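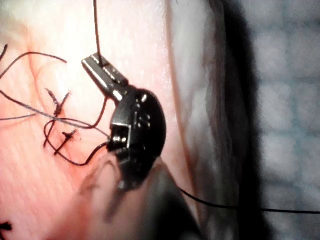

Instrument jaw with suture thread at a pink synthetic tissue pad.

Netov Lake Level and Shoreline Gauge

Product overview

The Netov gauge records water level at lakes, ponds and wetlands where the shoreline moves from season to season. It is supplied by Wunum to conservation offices, water authorities and bird reserves. The unit stands on a single post and may be moved inland as the water rises.

Each gauge stores 3229 readings before the oldest is overwritten. Readings are taken every 12 hours by default, and the interval may be changed at the keypad. A vented cable connects the sensor to the recorder — the standard length is 146 feet.

Supplied with each unit

Recorder with keypad and lockable cover
Level sensor and vented cable
Post bracket and ground anchor
Printed field guide

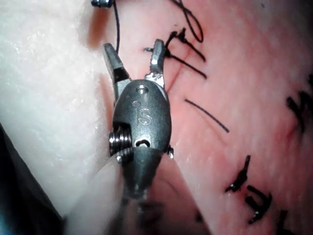 Siting and care

The post should be set in firm ground, away from inlets and outfalls. At treatment ponds and other sites with heavy sediment, the sensor should be rinsed with clean water once a month. Solvents must not be used. Where wading birds nest close to the water, installation should be completed before the breeding season.

Reference site

Gauges have been in service at the Grasso wetland, near Zosville, for two flood seasons. The site covers around 500 acres and is managed by Abílio Aguiar.

Orders and service

Orders are accepted in writing from public bodies and registered reserves. Questions on siting, replacement cables and recalibration should be addressed to Anil Rajan, Field Equipment Office. The office is closed on Saturday.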